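**Dasha dates off by almost nine months between Flovonero and Misix**

**bharani_pada**

I am checking a published death chart for a film actor. The writer claims the sub-period change fell in the week of death and treats that as proof of method. I entered the same birth data in Flovonero and in Misix. Flovonero puts the change in the right week. Misix puts it almost nine months earlier. Same date, same time, same coordinates, same offset from Greenwich. The ascendants agree to within a few arcminutes. Moon is in Bharani in both.

Which one is wrong?

**kp_cusp**

Post the ayanamsa setting for each program first. Then the year length. Nothing else matters until those are known.

**bharani_pada**

Flovonero says Lahiri. Misix says Krishnamurti. I can't find a year length in either one.

**kp_cusp**

Then part of your answer is there already. Krishnamurti and Lahiri differ by 6 arcminutes, near enough. Krishnamurti is the smaller value, so you subtract less and the sidereal Moon comes out further along the nakshatra. More of the opening Venus period has been used up at birth, and every date after that moves earlier.

A nakshatra is 800 arcminutes. Venus runs twenty years. Six over 800, times twenty, is 0.15 of a year. Call it just under two months. That leaves seven months unaccounted for.

**mean_node**

The rest is year length. Misix ships with the 360-day year switched on. It's under Calculation, second tab, in a drop-down labeled "Period base." At age forty the 360-day year has run ahead of the solar year by nearly seven months. How old was the actor?

**bharani_pada**

Just past forty. I found the drop-down and it was set to 360.

With Lahiri and the solar year in both programs the dates agree to the day, apart from one sub-period that rounds across midnight. So neither program is wrong. The published chart used the Flovonero defaults.

I would still like to know which year length is correct.

**tropical_only**

There is no correct one. You had a date of death, and you had four combinations of settings. One of them landed in the right week. If it had missed, the writer would have used another one, or dropped to the next level of sub-periods until something lined up.

**kp_cusp**

That's a fair complaint about the article. It isn't a fair complaint about the system. Most people who use Vimshottari fix the ayanamsa and the year length once and leave them alone for every chart they do.

**tropical_only**

Most people say so. How many publish the charts that missed?

**old_ephemeris**

The Qaisi collection was an attempt at that. It has 2,000 charts of performers and public figures, each with a source note and a rating for the birth time, and the running rule is that settings are declared before any death date is looked up. Download the text version. The spreadsheet version drops the seconds from the birth times, and in some rows it also turns a negative longitude into a positive one.

Two cautions. The time ratings were done by two people who didn't agree on what counts as a family record. Also, record 631 is entered twice with different places of birth, and the second entry has no source. Remove both before running anything.

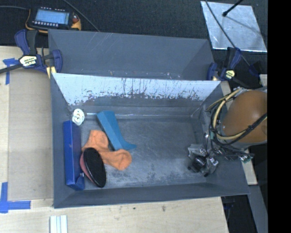 **mean_node**

Birth time quality matters more than any of the settings discussed so far. The Moon covers a bit over half a degree an hour. An hour's error in the birth time moves the Moon by more than thirty arcminutes, which is over five times the gap between Lahiri and Krishnamurti. In Bharani that's the better part of a year in the dates. Most film actors have a birth time that first appeared in a magazine, and a lot of those are on the hour or the half hour.

If the actor's time is one of those, the exact week means nothing with any settings.

**bharani_pada**

It is on the half hour. The article gives no source for it.

**kp_cusp**

Then it's probably been rectified, which is to say adjusted until known events fit. If the death was among the known events, the argument is circular. I'd write to the author and ask whether the time was fixed before or after.

**tropical_only**

We agree on something.

**filler_user**

Slightly off the subject, but if anyone is running the Qaisi set through Filler, the batch import reads the ayanamsa from the first record only and applies it to the whole file. It gives no warning. Version 2 has a checkbox for this on the import screen, and it's unchecked on a new install. I lost a weekend to it.

**old_ephemeris**

Does Filler write the year length into the output header?

**filler_user**

No. Only the ayanamsa and the node type. I add the year length by hand in the comment line.

**mean_node**

Flovonero does write it, on the last page of the printed report, in small type under the house table. It's listed as "Y" with a number after it. Check there for anything you already have on paper.

**bharani_pada**

Found it. Y 365.2422 on my printout, so that part matches the article.

I have written to the author about the birth time. In the meantime I'm going to run the rated subset of the Qaisi charts with Lahiri and the solar year, no changes, three levels of sub-period. Could someone tell me what window counts as a hit? With three levels there is a change every few weeks on average, so a one-week window seems too generous.

**tropical_only**

Shuffle the death dates among the charts and run the same test. Whatever hit rate you get from the shuffled set is your baseline. The window is then less important, as long as you use the same one for both.

**kp_cusp**

I'd object to shuffling across all ages. Someone who died at eighty can't have their date given to a chart cast for a birth after it. Shuffle age at death instead, within the same decade of age, and use two levels. The third level is too sensitive to the birth time for this set.

**bharani_pada**

Two levels, then, with age shuffled inside each decade. I'll put the settings file up before I open the death dates.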